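Wrist view policy closes too early on soft objects - filtering question

Forum: Manipulation software > Perception and control
Started by slowgripper, March 1, 2026

Hi all, long post, so please get yourself a coffee first. I've been working on the pick stage for soft toys and I keep going back and forth on where the "close now" decision ought to live. The wrist view at the point I care about, fingers open on either side of the plush and neither one touching it yet:

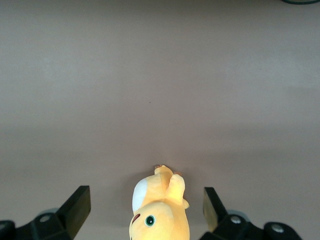

Before you get any deeper, what rate is the close decision running at, and is it coming from the policy or from a separate check? You'll get very different advice depending on the answer, and half the threads in this section go on for days before someone mentions it. - marlpit

slowgripper wrote:
Fair point, marlpit, and sorry, I should have led with that. The policy runs at 3 Hz and puts out short chunks of motion, and the gripper command is just one more channel in the chunk. The low-level controller takes it from there at 60 Hz and interpolates. I trained on 546 demonstrations, all teleoperated, all with plush toys of one sort or another. The planner in front of it is Tadine, which gets the arm to a spot over the toy and then hands over.

What goes wrong is that the gripper channel starts to drift toward closed while the arm is still on its way in. With a stiff object I'd probably never notice. With a plush, the fingers brush the fuzz on one side, the toy rolls a bit, and the rest of the chunk was planned for a toy that hasn't moved. So I was thinking of adding a filter on the gripper channel, something that only lets it close once 3 chunks in a row agree. Has anyone done this and lived happily with it?

ottoline_b wrote:
I have done it and I was happy for a month or so :) It does get rid of the early drift. The trouble is that at your rate, waiting for three chunks to agree means a whole second of the arm hovering, and during that second the policy is seeing a view it never saw in training, because your human operators didn't hover. Mine started making little corrections back and forth, like somebody trying to park. I'd look at the demos first, honest advice. If the people driving the arm began squeezing on the way down (and most of us do, I know I do!) then the policy has learned exactly what you taught it.

marlpit wrote:
I'm going to disagree with ottoline a little, with affection. Cleaning demos is lovely if you have the time, but I don't think the gripper belongs in the same chunk as the arm at all. Split it off. Let the policy propose and let a small classifier on the wrist view decide whether the object is between the fingers. You can run that much faster than the policy, and you can test it on recorded logs without moving any hardware. We run ours as a node in Protoveck and it took an afternoon to wire up, plus another afternoon of me blaming the wrong clock for a timestamp problem.

ottoline_b wrote:
I knew you'd say that, marlpit. My worry with the classifier is that "between the fingers" in a flat view from above tells you nothing about depth. The toy can sit nicely in the gap and the fingertips can still be well above it. You close, you get air, and the classifier was right the whole time. On a plain tabletop without much texture it's even harder for anything to judge the height from one view.

fernwick wrote:
Jumping in as somebody who got burned by exactly that. I fed the arm's joint positions into the classifier next to the picture, so it at least knew how low the wrist was over the table. Helped a great deal. You do have to retrain if you change the table height, which I forgot, and then spent an evening very confused. I used the Gouveia labeling tool for the frames and would not recommend it for this, since it insists on one label per clip and what you want is the moment the label flips.

slowgripper wrote:
Thank you all, this is much more than I hoped for. I went through a batch of the demos last night and ottoline is right, I'm sorry to say. In a good many of them the gripper command starts moving well before the arm has settled, and the worst offender is me. I can tell which ones are mine because I always come in a little crooked.

My plan for now is to shift the gripper labels later in those demos and retrain, and meanwhile build fernwick's version of the classifier on the side so I can compare the two on the same logs. I'll leave the three-in-a-row filter out.

marlpit wrote:
Please don't shift the labels by a fixed amount! Tie it to when the wrist velocity drops. Different drivers have different habits and a fixed shift will fix one person's demos and spoil another's.

slowgripper wrote:
Oh, that's a good catch, I had a fixed number typed in already. Velocity it is. Does anyone have a threshold they like, or is that one of those things where I just plot it and squint?

fernwick wrote:
Plot it and squint, I'm afraid. There's a script in the Cundance repo that draws the wrist speed and the gripper command on one axis, and it saved me a lot of squinting. Look under the tools folder, the readme is from October and a little out of date but the script still runs.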